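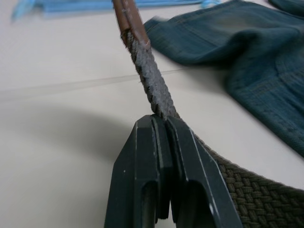

# Testing a robot arm on laundry: the belt job

Updated Jun 21, 2025

People keep asking us whether a robot arm can put away clothes yet. My answer is that it depends which clothes, and that you should find out with a belt before you try anything else. A belt is long, it bends everywhere, and it won't stay where you put it. If your arm can take one out of a pair of jeans and roll it up, most of the small laundry chores are within reach.

These steps are for a single arm with a two-finger gripper and a small camera at the wrist. We run ours with Bridis control software, but nothing below depends on it.

## What you need

- A table with a plain, light top
- One braided belt with a leather tip
- One pair of jeans
- A hanger, if you want to go on to step 5

Use a braided belt for the first round. The weave gives the fingers something to hold. Smooth leather straps slide when the arm pulls sideways, and you will spend the day adjusting grip force when you should be working on the motion.

## Step 1: Lay out the table

Put the jeans down bunched, the way they come off a chair. Leave the tip end of the belt sticking out past the fabric by a hand's width or so. Don't flatten anything. A neat table gives you good numbers that fall apart the first time someone else sets it up.

## Step 2: Grip near the tip

Close on the braid just behind the leather. Marta Holovko wrote our first version to grab the leather itself, and it missed a lot – the tip is stiff and turns away when one finger touches it early. Come straight down, stop just above the table, and close slowly. Check the wrist camera before you lift. You want to see the tip standing clear of the fingers and the rest of the strap running off to one side.

If denim is caught between the fingers, open and start again. Dragging the jeans along counts as a miss.

## Step 3: Pull, then stop

Pull along the line of the waistband. Stop every few inches and look again. Belt loops are where most runs end for us, and a short pause lets the arm notice that the strap has gone tight. Set a force limit and let it give up. Pankaj Sandhu tore a loop off a good pair of jeans in May by leaving the limit out.

## Step 4: Roll the belt

Start from the buckle end and roll toward the tip. One arm can do this against the table, but it is slow. Allow up to 12 minutes at first. Ours is quicker now, though still well behind a person.

## Step 5: Hang it instead

This is optional, and harder. Thin plastic hangers skate across the table when touched, so clamp the hanger down until the rest works.

## Keeping score

Do 200 runs before you trust a result. In our last set, 177 ended with the belt free of the jeans. Most of the others stopped at a loop. Write down where each run failed, even if you fix it right away.

So can a machine do this chore? On a table, with someone close by, yes. From a full basket, ours can't. Torbjørn Tveit is working on the basket version, and his notes will go on a separate page.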